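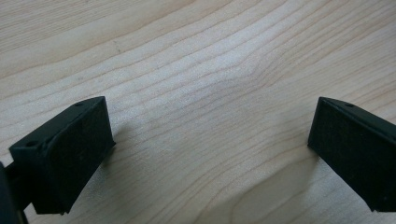
Hand-held gripper, bench check before use
Shared workshop, table 2
Checked by: Joana Ramalho
Second check: Catarina Esteves
Date: 10 Oct 2022

1. Fingers
Left and right finger tight on their mounts, no play by hand: OK
Screw holes free of cracks: OK
Inner faces free of cuts or lifting edges: OK
Comment: Left finger had a little side play in February. Screws were replaced then and have held. Wipe both fingers before the next session, dust gets into everything here.

2. Travel
Opens fully without sticking: OK
Closes evenly, fingers meet along the whole face: see comment
Comment: Faces meet at the tips first and leave a thin gap lower down. Fine for boxes and blocks. Not good enough for cards or cable. Catarina will print a new pair at the slightly steeper angle we tried on the Druvham frame.

3. Trigger and linkage
Trigger returns on its own: OK
Pinch points marked: NOT DONE
Comment: Yellow tape is in the Katier drawer. Keep fingertips off the rods while squeezing. Joana to tape before anyone else uses the tool.

4. Wiring and battery
Cable clipped to handle, no bare wire: OK
Battery pack flat and cool after 35 minutes on: OK
Cycle counter read and written down: 2,990
Comment: Linkage pins are due for replacement at 3,000. Order from Carretero this week, part 549. Do not run past the limit while waiting.

5. Work surface
Table does not rock: OK
Open area in front of the fingers: OK
Loose items kept back from the reach of the tool: OK, with comment

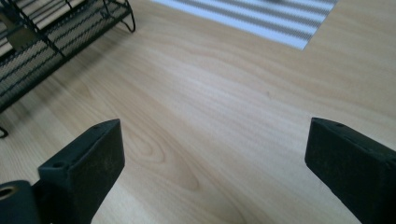
Item 5. Table with mesh organizer and striped mat, fingers open.

Comment: Organizer and mat may stay where they are for slow hand tests. Move both to the shelf before any test with the Letano arm. Papers in the organizer count as loose items.

6. People
Eye protection within reach: OK
Sleeves and hair tied back: OK
Stop switch tested by both persons: OK, tested twice

Result: cleared for hand use only. Arm use on hold until items 2 and 3 are closed.

Signed: J. Ramalho, C. Esteves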